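绿色的塑料酒杯

星期天下午，终于整理了厨房的杯子。

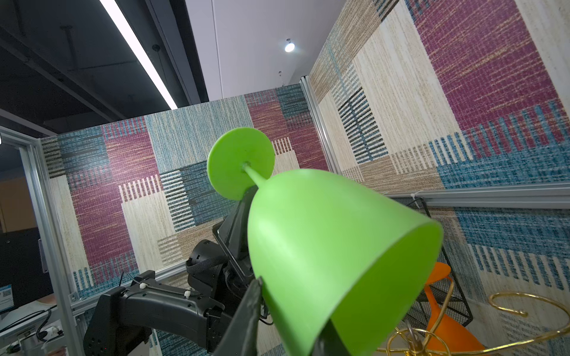
浅绿色的塑料酒杯，杯口朝下。

我学中文已经七年，用中文写博客还是第二年。如果有句子写得奇怪，请大家原谅，也请在留言里告诉我。上一篇写了阳台上的番茄，有读者告诉我“结了果”和“结果了”意思不一样，我很感谢，已经改好了。

今天想写杯子。

我住的地方叫Dremau，是一个小城，冬天很长。我的厨房也很小，只有一个吊柜可以放杯子。搬来的时候我有12个玻璃酒杯，是以前的同事们一起送的。现在还剩四个。其他的是怎么碎的，我大部分都记得：有两个是洗的时候碰到水龙头，有一个是我关柜门太快，还有一个放在窗台上，被风吹动的窗帘带下去了。剩下的我真的想不起来。

去年夏天，我们楼里的邻居常常在院子里一起吃晚饭。院子的地是石头的，玻璃杯拿下去，我心里总是不安，吃饭也不专心。所以我去Skallico买了塑料的酒杯。那是一家卖日用品的店，在火车站后面，东西很杂，从钉子到被子都有。塑料杯子有好几种颜色，我选了绿色。这种绿很亮，像还没有熟的青柠檬。我平时买东西总是选灰色或者白色，那天不知道为什么胆子大了一点。

刚开始我不太喜欢它们。塑料杯很轻，拿在手里好像没有拿东西。碰杯的时候也没有好听的声音，只有“嗒”的一下。可是用了一个夏天以后，我的想法慢慢变了。孩子们可以用它喝果汁，掉在地上也只是滚几圈，大家继续说话。我有一位邻居以前是开餐馆的，她说酒的味道在塑料杯里会差一些。我喝不出来，可能是因为我买的酒本来就不贵。

下面说说怎么收。

放杯子应该杯口朝上还是朝下，我在网上看了很多讨论，意见非常不同。说朝上的人认为，杯口是最薄弱的地方，不应该让它承受重量，而且朝下放，里面会有闷住的味道。说朝下的人认为这样不落灰。我的办法是分开：玻璃的朝上放，塑料的朝下放。塑料杯的杯口比较厚，我不担心它，而且我一到冬天就很少用它们，灰尘才是主要的问题。

不过有一点要注意，一定要完全干了再倒过来放。去年秋天我太着急，洗完甩了甩水就放进柜子，过了两个星期拿出来，里面有一股旧抹布的味道。我用温水加一点小苏打泡了一个晚上，味道就没有了。从那以后，我都先把杯子放在沥水架上过夜，第二天早上再收。

洗的时候，我用软的海绵，不用那种绿色粗糙的一面。塑料很容易留下细细的划痕，划痕多了，颜色就不亮了。杯脚和杯身连接的地方容易藏脏东西，我用一支旧牙刷刷一刷。说明书上写可以用洗碗机，但是我没有洗碗机，所以不知道是不是真的。

这次整理，我先把吊柜里的东西全部拿出来放在桌上，然后擦柜板。柜板上有一圈一圈的印子，擦了三遍才干净。我在Kohlhase（我们这里的五金店，店面很小，但是可以帮客人裁木板）裁了一块隔板，加在原来两层的中间。我量的时候很小心，写下来是387毫米长，300毫米宽。拿回家一试，长度正好，宽度却多出来一点，门关不上。我忘了柜门里面还有铰链的位置！第二天我又去了一次，店里帮我锯短了，没有收钱。

现在上面一层放四个玻璃酒杯和茶杯，中间新的一层放碗，下面放每天喝水的杯子。绿色的酒杯放在最上面靠里的地方，要站在凳子上才能拿到。我想，反正五月以前不会再去院子里吃饭了。

整理的时候我还找到一个Stalell的旧保温杯，盖子没有了，杯身还很好。扔掉觉得可惜，留着又没有用。我现在把它放在炉子旁边，里面插着木勺和筷子，有点高，筷子短的就会掉到底下，要倒出来才能拿到。如果大家有更好的用法，请告诉我。

还有一个语言的问题想请教：wine glass这个东西，如果是塑料的，而且里面从来都是果汁，中文还叫“酒杯”吗？或者应该叫“高脚杯”？我查了词典，两个词都有，可是词典没有告诉我平时大家怎么说。

下次我想写抽屉。我的抽屉里有很多没有盖子的盒子，和很多没有盒子的盖子。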